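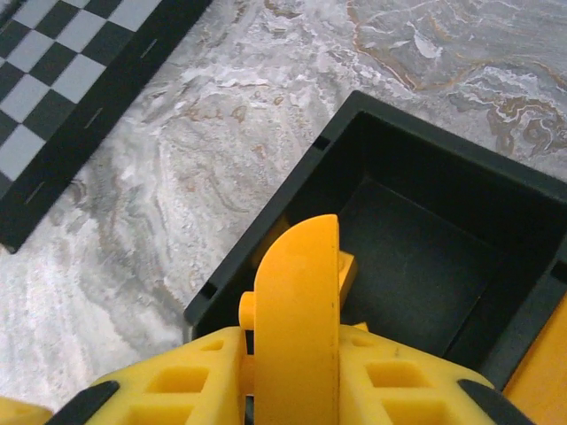

March, Jodamik trial, second week. Still can't decide whether we're evaluating a product or finishing one. The Hesley rep describes the Jodamik package as "gripper, wrist camera and setup service in one," and the service part is what they mostly charge for. The calibration half does at least run from the mat as supplied. What bothers me is the wrist view. With the yellow finger out over the near edge of the black box, the gripper body runs across nearly the whole bottom of the view, and the near rim goes behind it on both sides. For anything that depends on seeing the near rim at the moment of reaching in, we're relying on the arm knowing where it is. Hesley says this is normal for wrist mounts. Fine, it is normal, but the brochure says "unobstructed view of the workspace at all approach angles," and I'd like someone there to tell me which approach angle they had in mind.

Wael Salem and I went through the rest of the quote before touching anything. Notes, so we don't have to do it twice:

- Base kit includes gripper, camera mount, mat, and one seat of Ernus.
- Ernus is the calibration and teaching software. Seat is per machine, so a laptop swap means a call to Hesley.
- Spare fingers are listed as "consumables." No price given. Asked.
- On-site setup is a separate line, then a yearly "tuning visit," then remote support. Wael thinks the tuning visit is where the money is. I agree.
- Return window ends this month. Need to decide before then.

### Calibration

The manual is 36 pages and the calibration chapter is the good part. Somebody who has done it by hand wrote that chapter. It tells you to keep the mat flat, keep it out of the way of the pick area, and not to trust a result taken with all the poses on one side. We followed it as written. First pass refused to finish and gave "insufficient pose diversity," which was fair, we'd been lazy with the wrist angles. Second pass went through.

What I don't like is the result screen. Ernus gives you a green bar and the word GOOD. To get the actual error you have to export the session and open the file in something else, and the export doesn't say what units it's in. Wael assumes millimeters. I assume nothing until they write back. If it's pixels then GOOD means something quite different.

Did a rough check with a pointed rod in the jaw of our own bench arm's old tool and the same target marks. Agreement was decent near the middle and worse toward the far side of the bench. Could be the camera, could be the mount, could be our old tool, which was never much of a reference. I'm writing down "decent" on purpose. I don't have a number I'd defend.

### Fingers

They flex. I don't mind that in principle, a bit of give is helpful when you touch a wall you didn't plan to touch. But the spec sheet lists a grip repeatability figure with no mention of load, and the fingers are plastic, so the load matters. Pressed on the tip by hand with the arm holding position and could feel it move before the arm noticed anything. The Ernus contact detection is supposed to catch this. At the default setting it doesn't, and at the most sensitive setting it trips while moving through open air.

Wael tried 4 settings in between. Two of them were usable at slow speed. Neither was usable at the speed in the demo video. I went back and watched the demo video again, and there's a cut each time just before contact. Make of that what you like.

Also a question I keep forgetting to ask: is the camera position fixed with respect to the fingers, or does the mount shift a little when you change them? If it shifts, every finger swap means a recalibration, and "tool-free finger change in seconds" turns into a finger change in seconds plus a good part of an hour on the mat. The manual says calibration should be repeated "after significant mechanical changes." No definition of significant.

### Box work

Task we care about is parts out of a deep-sided bin, since that is what the Dvorak cell does all day and it's the only reason we have any budget for this. The black box is a stand-in. Not the right depth, but the dark inside is the same sort of problem: the depth estimate in Ernus goes patchy in there. With the bench top it has all that brown veining to hang on to and does very well. Over the box floor it reports a confident plane, then a hole, then another plane a little lower. Turned up the exposure, which fixed the box and washed out the lighter parts of the bench. Their auto-exposure averages everything, gripper included, and the gripper is bright yellow and takes up a lot of the image, so I suspect it's metering on its own fingers for half the time. Will ask if there's a mask option. If there isn't one, that alone is a mark against it, every other wrist camera we've used had some way of ignoring the tool.

Tried the "guided bin entry" routine. You teach the rim by jogging to the corners and Ernus builds a keep-out wall from them. Idea is sound. In practice:

- Jogging in tool coordinates is reversed left-right until you find the checkbox. The checkbox is under Display.
- The wall it builds has no thickness. Our box has a flat rim you could rest a pencil on. The routine treats it as a line.
- If you stop partway through teaching, it keeps the corners you did and quietly guesses the rest. It should ask.

Had 2 rim touches during entries. Both light, neither did anything to the finger that I could find. Both were on the near side, where the body of the gripper is in the way of the camera. So back to the first complaint.

Wael's view is that I'm being hard on it, and that if we taught the rim with an offset we'd never have touched it. Probably true. But then we've done the offset, and the exposure, and the contact tuning, and I go back to wondering what the setup service would have done for us on the day. He pointed out that the setup engineer would presumably know about the checkbox under Display. Granted.

### Support

Sent Hesley a list yesterday at 3:40 in the afternoon. Reply came the same day, which is better than I expected, and I'm noting it in their favor. It answered the licensing question fully and the units question not at all. On the near-rim visibility they suggested "a steeper approach." We were already steep. On spare fingers they said pricing is "available with the annual plan."

They also offered a call with an applications engineer. Accepted. I'd like it to be someone who has put one of these into a bin, and I said so, politely.

### Where we are

For:
- Calibration procedure is well thought out and the manual chapter is worth stealing ideas from.
- Gripper is easy to get on and off the flange. Cable routing is tidy.
- Ernus didn't crash on us once, which I can't say for what we run now.

Against:
- Near-side view on entry.
- Exposure on dark bins.
- Contact detection at any speed we'd want to run.
- Hidden error figure, no units.
- Consumables with no price.

The gripper on its own I would buy at the right money. The package as quoted, no, or not yet. Wael would take the package if they dropped the tuning visit. We're not as far apart as it sounds, but I don't want to put it in front of the Dvorak people on the strength of a green bar.

### To do

- [ ] Hesley: units in the session export, in writing.
- [ ] Hesley: image mask for the tool, yes or no.
- [ ] Hesley: finger price without the plan.
- [ ] Repeat calibration after a finger swap and compare with the one we have. Same poses, same lights, mat taped down and left alone.
- [ ] Borrow a real bin from the Dvorak cell. Ask for a scratched one, the clean ones flatter the camera.
- [ ] Redo bin entry with a taught offset, Wael's way, and log every touch on the near side separately.
- [ ] Wael: check whether Ernus will run with our own camera. The sales page says "open architecture" and the license text seems to say otherwise (section on third-party imaging, near the back).

Bench stays as it is overnight. If anyone needs the arm before we're in, save the Ernus session first, it doesn't prompt on exit.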